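The Second Rule

The table in the simulator was made by Nadja Fankhauser in her first winter at Flilitz, and she had grown fond of it, as one grows fond of a table in a rented kitchen. She knew the floor, the two grey chairs, and the mug with its handle turned towards the statue. On Tuesday evening she opened the scene again, and beside it the view from close to the hand.

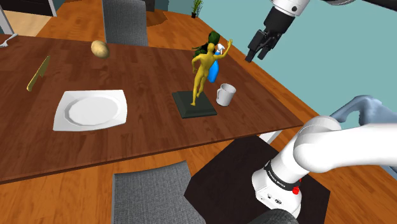
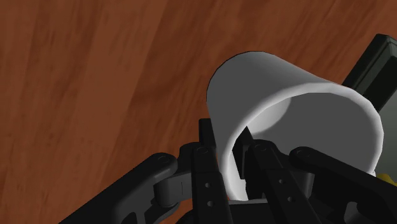 The task was written in the file in her own words: take the mug. It did not say how. For two years she had believed that this was the strength of her method. The program was given a goal and was left to find its own way, and afterwards a second program, which everybody called Skullen, judged the attempt. Skullen had only one rule. If the object was held by the fingers at the end, the attempt was good.

Her result was 477 good attempts out of 1,130. It was better than anything the group had reached before, and Tusard, who led the group, wanted to send the paper before the end of February.

"Write it as it is," he had told her at lunch. "A held mug is a held mug."

She had nodded. But she came from a family which kept a small guesthouse above a lake, and in her childhood she had carried many cups. Her grandmother would not have called every held mug a held mug. If a cup came to the guest tipped on its side, the guest would not be drinking from it, and her grandmother would have had something to say in the kitchen.

So she stayed when the others went home. She wrote a second rule for Skullen, a very short one. At the end the opening of the mug must look to the ceiling, with a small tolerance. She read it three times, looking for a mistake, and then she looked for a reason not to start it. She made tea. The heating in the corridor had already gone off and she put on her coat.

At seven minutes past nine Khokhar came in to fetch his bicycle helmet. He was the oldest in the group and he had once lost a whole summer to a wrong sign in an equation, and since then he spoke softly to the computers.

"You are making your number smaller," he said, when he had read her screen.

"Yes."

"Does Tusard know?"

"Not yet."

He sat down on the edge of the other desk and turned the helmet in his hands. "When I was your age I would have put the second rule in the future work," he said. "One sentence. 'In future we will also consider the orientation of the object.' It is a very comfortable sentence. You can live in it for years."

She laughed, but it did not help her. She thought about the reader of the paper, some student in another country, who would see the number and build something upon it. This student would perhaps work a whole winter before she asked herself what the word "good" had meant.

"The method is the same," Nadja said. "It does exactly what it did this morning. Only I know more about it."

"Then why are you afraid of the button?"

She did not know the word for what she felt, not in English and not in her own language. It was something like the moment before you lift the cloth from bread which has perhaps not risen. She pressed the key.

The attempts began to pass through Skullen, a line for each. Good. Not good. Not good. Khokhar stopped turning the helmet. After some minutes he went out, and she thought that he had gone home without a greeting, but he came back with his own tea and a second chair.

They did not speak much. Once he asked whether the rule should be the same for a spoon, and she said no, a spoon was different, and they talked for a while about spoons. She wrote on a piece of paper: bottle, upright; fork, does not matter; statue -- ask Tusard.

When the last line had passed, the number stood at the bottom of the window. Khokhar looked at it and then, politely, at his tea.

It was small. It was smaller than she had prepared herself for. She copied it into the table in the paper, in a new column next to the old one, and over the two columns she wrote "held" and "held upright". The table became too wide for the page and she had to make the letters smaller.

"He will be angry until about Thursday," said Khokhar.

"And then?"

"Then he will say it was his idea."

She saved the file and sent it to Tusard with no explanation, only the subject line: New column. Then she went to look for her gloves.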